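Markier Twin-Arm Bench Cell, 79 cm reach
Used / ex-lease / sold with service history

Status: in stock, one cell
Condition: working, with a known fault history (read the whole page)
Supplied by: Ilto Equipment Resale
Page last revised: February 21, 2023

Overview

Markier sells this cell as a low-maintenance pair of arms on a shared mounting rail, good for packing trials, handling studies and light two-handed work. Their brochure says "inherently safe around people." We have had it on our bench for 14 weeks and we would not repeat that sentence to a customer. It is a decent cell. It has also dropped a load, let two grippers meet in the middle of the floor, and refused to say why in its own log. All of that is written up below, and the price reflects it.

If you want the brochure version, Markier will send you one. If you want to know what you are buying, keep reading.

What is included

Two arms, left and right, with grippers fitted
Shared aluminum mounting rail and enclosure frame
Controller, one per arm
Conduit and all internal cabling
Stop button on a four-meter lead (replacement, see Fault 3)
Printed manual, Markier revision 7
Our own service notes, which are longer than the manual

Not included: power leads for your region, a guard door, a light curtain, or any kind of risk assessment. The last one is your job and we can't do it for you from here.

Fault 1: dropped load on loss of signal

The cell came back to us from a lease with a note reading "drops things sometimes." That was the full extent of the paperwork.

We got it to happen on the second day. If the left controller loses its signal from the host for more than a moment, the arm holds its position, as the manual says it will. The gripper does not. It goes to its default state, and on the units shipped with firmware before 4.2 the default state is open. So you have an arm standing perfectly still in midair and a load on its way to the floor.

Markier's answer, when we asked, was that this is "expected behavior in a configurable parameter." You can call it that. The parameter is on page 61 of the manual, in a table, with no warning next to it. We have set it to hold on both sides and checked it by pulling the host cable with a load in the grip, 14 times per arm. It held every time. That is a bench test on one cell and we don't claim it is more.

Please note that hold-on-signal-loss does not mean hold-on-power-loss. Cut the power and the grippers will relax. No setting changes that. Don't carry anything over a hand, a foot or a laptop.

Fault 2: the arms can reach each other

This is the one we would worry about. The two arms share a floor and they have overlapping reach, and that is the whole point of buying two. Each controller knows where its own arm is. Neither is told where the other one is unless the host software passes it along, and the host software that ships with the cell does so only in "paired" mode. Paired mode is off when the box is opened.

During our own trials, with luggage as the test object, the grippers came together at low speed over the near side of the case. There was a click, both arms kept pushing, and Ebbe Grønli hit the stop. The left arm reported nothing. The right arm logged a "minor torque event" and gave itself a green status.

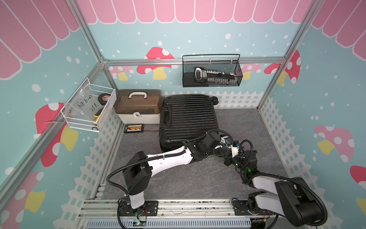
We repeated the run in paired mode with a minimum gap of 8 cm between grippers. The arms slowed down and waited for each other as they should. They also took nearly twice as long over the job, a figure you won't find in the brochure, where every cycle time is quoted with paired mode off. If a salesperson gives you a speed for two-arm work, ask which mode it was measured in.

A green light on the wrist means the arm has power and its controller is content. It tells you nothing about whether the path is clear. We had two visitors assume otherwise and we have stopped letting people lean over the rail during demonstrations.

Fault 3: stop button

The original stop button was wired to the right controller only. Pressing it stopped the right arm at once and the left arm a little later, when the host noticed that something had happened. On a bad day for the host, "a little later" was 7 seconds. An arm can do a lot in that time.

We don't know if this was how Markier shipped it or something done during the lease. Markier says the first is impossible. The lessee, Tikkanen, says they never opened the junction box. One of them is mistaken and we have given up asking. Hanne Nieminen rewired the circuit so that one button cuts drive power to both arms directly, with no host in between, and fitted a new button from Premach. The wiring diagram is in the service notes, signed by her.

Test it when you install the cell. Test it again after you move the cell. We mean with both arms moving, and by pressing the button, not by looking at the screen.

Fault 4: conduit wear

The corrugated conduit runs outside the links and loops over the joints. It is cheap to replace and easy to inspect. It also catches. Anything with a handle or a latch that stands taller than the loop is a candidate, and when it catches the arm will pull for some time before it complains. We found a flattened section on the right arm near the second joint and replaced the run. The left was fine.

Tie-downs help up to a point. Pull them too tight and the conduit will kink at full extension. Leave enough slack that you can lift the loop with a finger when the arm is folded.

What we have not fixed

The event log. It records that something happened, in a category of its own choosing, and often doesn't record what. A real contact between two grippers went down as minor. An operator brushing a link with a sleeve went down as major. We asked whether the thresholds could be exported and were told this was under review. That was in December, and we have heard nothing since.

If you need a log that would stand up in an incident report, put your own camera on the cell and keep the recordings.

There is also some play in the left gripper at full reach. It is within Markier's tolerance. We think the tolerance is generous.

Who should buy it

A lab or training shop that has somebody who reads manuals, keeps people outside the frame while the arms have power, and is not in a hurry. For handling trials with rigid objects it does honest work, and the arms themselves are solid. Spares are easy to find.

Please don't buy it for a spot where the public can walk up to it. We have turned down two orders on that account. The enclosure frame is there to hold things up and mark out a workspace. It will not stop an arm, and it will not stop a hand from going in.

Before first power-on

1. Fix the rail to something that can't tip.
2. Check both base plates for tightness. Ours were loose on arrival.
3. Confirm gripper default is HOLD on both controllers (manual, page 61).
4. Turn paired mode on. Set the minimum gap.
5. Clear the floor and run both arms at lowest speed.
6. Press the stop. Both arms must stop together. If they don't, disconnect and call us.
7. Repeat step 6 with the host cable unplugged.

Any firmware update resets items 3 and 4 to the factory values without asking. We found that out the slow way, so please go back through the list after each one.

Warranty and returns

Ninety days on our own repairs, meaning the stop circuit, the conduit and the gripper settings as shipped. Markier's warranty has expired and would not have covered the above in any case, according to Markier. Returns accepted within 14 days if the cell comes back on its rail and in the crate. Buyer pays freight.

We will run the cell for you before you commit, including the cable-pull test and the stop test. Bring your own test object if you have one. Service notes can be sent ahead on request, and we would prefer that you read them first.

Related items
Replacement conduit, per meter
Premach stop button, single, with four-meter lead
Markier gripper pads, pair
Spare base plate bolts, bag of 8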